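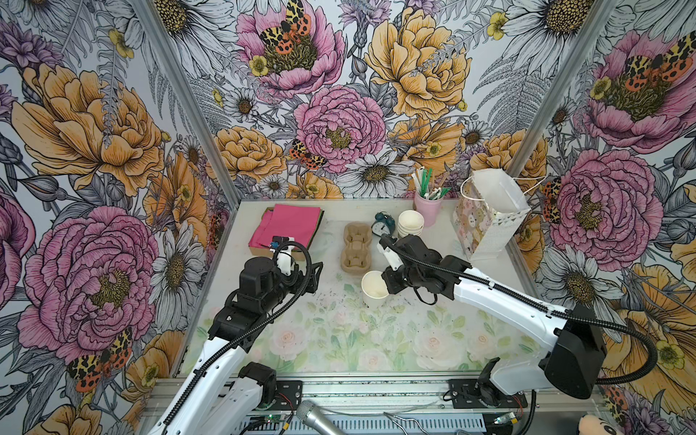 Peonies, daisies and spotted moths on the wallpaper.

Naller Pattern Names

A word list of names and descriptions for printed floral wallpapers, in plain text with one row per pattern.

Contents

patterns.csv – the main table, 1261 rows
colours.csv – colour words as written in the source, with a plain equivalent
motifs.csv – flowers, insects and birds, 40 terms in all
notes.txt – odd cases and open queries

Columns in patterns.csv

id: a number, never reused
name: the pattern name as printed, capitals kept
motif_main: the largest flower or figure
motif_other: anything else, separated by semicolons
ground: the background colour
line: yes if the drawing has an outline, otherwise no
repeat_cm: height of the repeat, blank if not given

Where the rows come from

Most were typed up from sample books lent by Jucélia Batista, who ran the Salehi shop in Ullau until it closed. Another 200 came from loose sheets that Vendula Gajdoš had kept in a plan chest. The sheets have no repeat heights, so that column is blank for all of them.

Choices we made

A peony and a rose are hard to tell apart in some prints. We followed the sample book where it named the flower and put "peony or rose" where it did not. Moths and butterflies are separate terms. If the book only said "insect" we left it at that.

"Grey" covers pearl, dove and smoke. The original word is still in colours.csv.

Known problems

Over 400 rows have no line value. Afshin Shokri is working through them from the Arard end of the alphabet, so the later letters are the patchy ones.
Two books used the same name for different patterns. Both rows are kept, with different ids.
Accents were lost in the first typing and have only been put back in the name column.

Changes

8/9/26 – motif terms merged, blank rows removed, Romanian names checked by Aurelia Bălan.

Use

Free to copy and change, with credit to the Naller list. Corrections go to Farzad Zamani – please quote the id. The next version is planned for December.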